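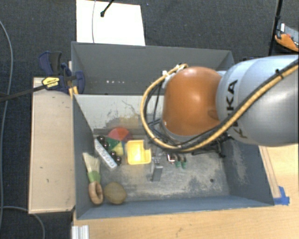
I have wanted to see the inside of the Volik warehouse in Ostbridge ever since I ordered a set of picnic plates from them and they arrived wrapped so well that I kept the paper. So when the open day was announced for 21st January I signed up the same evening, and I'm so glad I did!

We met at the side gate at nine, 16 of us, plus a very patient dog who had to wait in the office. Pascal Cordier took our group around. He has worked in mixed goods for 12 years and he talks about bins the way other people talk about gardens. Mixed goods is the part of the building where all the odd stuff goes, the small orders and the returns and the things that don't stack: bowls, trays, balls, bath toys, lids that have lost their boxes. It was easily my favorite stop.

Everything in there lives in big gray bins. I had pictured neat shelves with labels, so it was a surprise to look down into one and see bright colors sitting against all that gray. The bins themselves have had a hard life. The floors are rubbed pale, the sides are scratched, and a few have stains that Pascal says were there before he was. He would sooner have an old bin than a new one, as the new ones are slippery and round things roll straight into the corners.

Round things are a whole subject, by the way. We got to try emptying a bin into cartons ourselves (90 seconds each, with a kitchen timer) and I did terribly. I started with the flat trays because they looked easy, and then had nowhere to put a ball except on top, where it stopped the flaps from closing. The woman next to me put the awkward pieces in first and tucked the flat ones down the sides. Her carton closed on the first try and she got a round of applause.

After that we went through to the packing benches. This is where my beautiful paper comes from! It's plain brown stuff off a roll, torn against a metal edge, and the trick is to crumple it only a little so that it still has some spring. I asked if I could have a go and got shown how to fold the corners in – mine looked like a badly made bed, but the bowl inside survived being dropped from knee height, so I'm counting it.

Coffee was in the canteen, with almond cake from Trallumance, the bakery over the road. Get there early if they do this again, there were only 2 slices left by the time our group came through. The Gounder hall next door, where the large furniture goes out, was closed for floor painting, and we could only peek through the door. They hope to have it on the route for the next open day in June.

A few practical bits. Wear flat closed shoes, they do check. It's chilly near the loading doors, so keep your coat on. Parking is easiest on the canal side, and the walk from the station is fine unless it's raining, which it was. The tour is free and lasts until lunch, though our group ran over, mostly because of my questions about paper.

I have already put my name down for June.

This site uses cookies to remember your settings and count visits. By continuing to browse you agree to our use of cookies. Accept | Manage settings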